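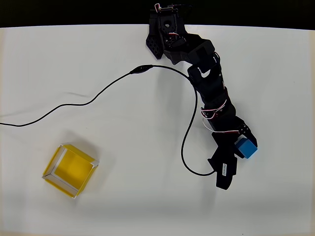

Ottavio Colombo wrote in to say that my save-file post from February got the autosave limit wrong: Shearer keeps 97 slots per profile, and the oldest is overwritten without a prompt. I checked on the retail console and he is right. The dev build I used for that post had no limit.

Other corrections while the page is open. Cloud sync in Wandisby runs when you quit to the dashboard. Suspending the game doesn't trigger it. My largest profile is 3,267 KB and uploads in one pass. Anything over 4,000 KB gets split in two, and the second part fails if the controller goes to sleep first. I have reproduced that twice, both times on firmware from Thursday.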